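Oct 11, 2026

Giving up the car, two months on

I sold the car in August. It had failed its MOT again and the garage in Parberg wanted more for the repairs than I thought it was worth, so I took what they offered and walked home.

The bus to work is the number 71. It leaves from the bottom of my road and takes 20 minutes longer than driving did, mostly because it goes round by the hospital. I read on the way in and usually sleep on the way back. The Trarport app shows where the bus is, except when it rains, when it shows nothing at all. 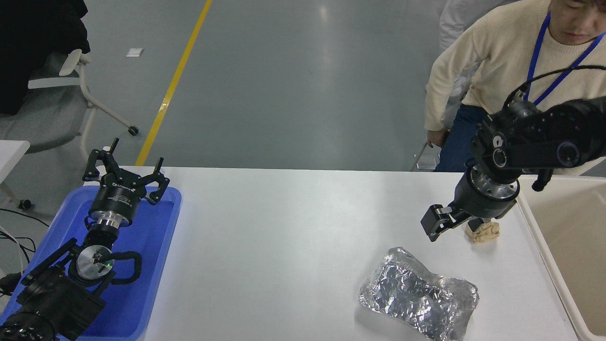
Shopping took more getting used to. I used to do one big trip a fortnight and now I do 2 small ones a week, with a rucksack. I buy less that way and throw less out. Cat litter is the one thing I get delivered.

The last reading on the clock was 3,282 miles since the previous MOT, which is not much for a year of insurance, tax and parking. I should have done the sums sooner.

What I do miss is going to the coast on a whim. There's no Sunday bus past Jikby, so today I stayed in and cleaned the oven. I may look at hiring a car for a weekend in the spring - or I may just get a better bike.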